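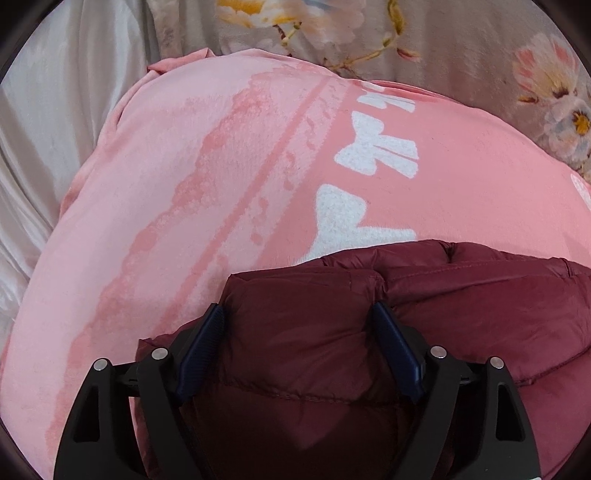
Why does a custard thicken at one temperature and curdle only a little higher? Egg proteins unfold and link into a loose net that holds water, and with further heating the net tightens and squeezes that water out.

Chapter 2: Egg-Thickened Desserts

Filed under: Baking & Pastry, Course Texts
8 min read

2.1 Scope of the chapter

Chapter 1 dealt with sugar as a structural ingredient. This chapter deals with egg. It covers stirred custards, baked custards, and starch-bound pastry creams, in that order. Frozen custards are left to Chapter 5, and meringues, which depend on the white alone and on trapped air, are left to Chapter 6.

The student should already be able to weigh ingredients in grams, separate eggs without breaking the yolk, and read a probe thermometer. Readers who skipped the section on sugar syrups can follow this chapter without it, except for the caramel layer in 2.7.

2.2 Terms

Coagulation is the change of egg protein from a liquid to a semisolid state. Heat is the usual cause, although acid and salt also affect it.

Curdling is coagulation carried too far. The mixture separates into firm particles and a thin liquid.

Syneresis, or weeping, is the release of liquid from a set gel. A baked custard that has been cut and left in its dish will show a small pool at the cut face. A little is normal. A large amount indicates overbaking.

Tempering is the gradual addition of a hot liquid to beaten egg, so that the temperature of the egg rises slowly.

Nappe describes a sauce thick enough to coat the back of a spoon and hold a line drawn through it with a finger.

2.3 What the other ingredients do

Milk supplies water, fat, and a small amount of protein. Minerals in milk assist the setting of the gel. Egg beaten with plain water and heated gives a much weaker result, often with no proper set at all.

Sugar raises the temperature at which egg coagulates. A sweet custard therefore sets later than a savory one of the same egg content, and it is also more tender. If the sugar in a formula is increased without any change in the egg, the cook should expect a softer product and a longer time in the oven.

Fat, from cream or from additional yolks, gives a smoother texture and dulls sharp flavors. Custards made with whole eggs can be unmolded. Custards made with yolks alone are usually served in the dish, as they set more softly.

Starch protects egg protein from curdling. Pastry cream may be brought to a full boil, and must be. Egg yolk contains an enzyme that breaks down cooked starch, and a pastry cream that has been taken off the heat too early can turn thin in the refrigerator overnight. Boiling destroys the enzyme.

Acid lowers the temperature of coagulation. Fruit purees with a sour character should be added after cooking, or the formula should be rebalanced. Lemon curd is a partial exception and is treated in 2.8.

2.4 Equipment

A heavy saucepan, a heatproof spatula, a fine strainer, and a bowl set over ice are enough for stirred custards. Baked custards also require a deep pan for the water bath, with a folded towel on the bottom to keep the dishes off the metal.

The trials reported in the tables at the end of the chapter were made in the Irnside teaching kitchen. Two ovens were used, a Grenine deck oven and a small Zostum convection oven. Fan speed on the Zostum was set to low throughout. Times taken from the tables should be treated as starting points for any other oven.

2.5 Base formula for stirred custard

The Ragab method is used throughout this book. Half the sugar is dissolved in the milk and the other half is beaten with the yolks immediately before tempering. Sugar left standing on yolks without stirring draws out water and forms hard grains that don't dissolve on heating.

Whole milk, 474 g
Granulated sugar, 100 g
Egg yolks, 120 g
Vanilla bean, split, 1
Salt, a pinch

Heat the milk, vanilla, salt, and half the sugar until steam rises. Cover and let stand for 30 minutes. Reheat until steaming. Beat the yolks with the remaining sugar, then add the hot milk in a thin stream, whisking constantly. Return to the pan over low heat and stir with the spatula, keeping it in contact with the bottom, until the custard reaches nappe at 82°C. Strain at once into the bowl over ice.

The custard continues to gain heat from the pan after the burner is turned off. Straining should not be delayed. Formulas for larger batches are given in Table 2.3; note that the yield of a batch does not change its finishing temperature, only the time needed to reach it.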